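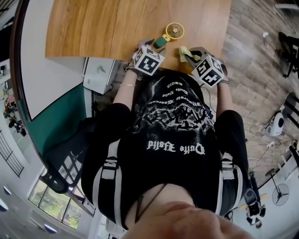 Handheld fan, yellow rim, on the table with a crumpled pale yellow-green cloth.

Cleaning a small handheld fan with a grille that does not come off

rkubicek_bench
April. Going through the summer drawer before the heat arrives. The fan in question is a handheld with a round head, dark radial grille and a dark green handle joined to the head by a yellow collar. The outside is no trouble with a cloth. The problem is the dust on the back edges of the blades, which I can see with a flashlight but cannot reach.

There are no visible screws on the head. I pressed a plastic card into the joint between rim and grille and got no movement. I would like to avoid breaking the rim to save a cheap fan. Is there an accepted method for these that does not involve opening the head?

Rozália Kubíček

tostov_mike
Depends on how the rim is held. Two types are common in small fans:

Snap rim. Tabs inside, usually a small notch somewhere on the circumference. Find the notch, twist a flat tool in it.
Bonded rim. Solvent or ultrasonic. No notch. Does not come apart and go back together.

If the card did not move at all, assume bonded until you find a notch. Check next to the collar, they like to hide it there.

vmichalik
Clean it closed. Soft watercolor brush, size small enough to pass between the ribs, fan off. Work from the center out, then run it on the lowest setting facing an open window. Repeat until nothing comes off on the brush. I do a drawer of these every spring for a community hall in Rendeck, up to 30 units, and I open very few of them.

Static is what holds the dust. A dry microfiber cloth on the outside makes it worse. Use a cloth that is barely damp, wrung out until it leaves no film on the table.

Vlasta Michalík

sistport_dan
Canned air, ten seconds, finished. I don't see why this needs a brush.

vmichalik
Canned air at close range spins a small rotor far past its rated speed. The bearing in these is a plain sleeve with a trace of oil. I have had fans come back with a rattle after that treatment. It also moves the dust into the motor, where the brush would have lifted it out.

sistport_dan
Then hold the blades. Put a toothpick through the grille and the rotor can't turn. I have cleaned mine this way for 12 years with the same fan.

tostov_mike
Toothpick works if you keep it near the hub. At the blade tip you have a lever and thin plastic. I'd still aim the air from the front at an angle and keep the can upright so it doesn't spit propellant on the plastic.

rkubicek_bench
Checked around the collar with a loupe. No notch. Treating it as bonded.

Two follow-ups. First, is isopropyl acceptable on the colored parts? The center of the grille is a pale yellow flower shape and I don't know if that color is molded in or painted. Second, what is a sensible storage position? Last year it went in the drawer with the handle jammed under a stapler.

lazarevic_k
Test the alcohol on the end of the handle first, cotton swab, wait a few minutes and look at the swab. Color on the swab means paint. My rule is dish soap in water for anything decorative and alcohol only on bare dark plastic with skin oil on it, meaning the grip.

Storage: head not loaded. A bent grille rib will touch the blades and you get a tick on every rotation.

vmichalik
Agree on the soap. Disagree about using alcohol on the grip. Some handles have a soft-touch coating and it turns sticky. If the handle is hard and slick you are fine, if it feels rubbery leave the alcohol in the bottle.

If it has a rechargeable cell, store it partly charged. Full or flat for the whole winter shortens its life. If it takes loose batteries, take them out.

sistport_dan
Everyone says partly charged. I leave mine full and it still runs. A fan like this costs less than the brush.

lazarevic_k
One fan is one fan. The tired cells I see have mostly been left flat in a drawer.

rkubicek_bench
Update. Handle is hard plastic. Swab with soap water came away gray, no color. Brushed the blades through the grille for 20 minutes, toothpick near the hub, ran it at the window between passes. Three passes before the brush stayed clean. No canned air used.

There is still a thin line of dust on one blade close to the rim where the ribs are tightest. Brush won't bend that far.

tostov_mike
Pipe cleaner, folded once, slightly damp. Rotate the blade to meet it and keep the pipe cleaner still.

rkubicek_bench
That reached it. Running without noise on both speeds. It goes in a shoebox this time, head up, stapler elsewhere.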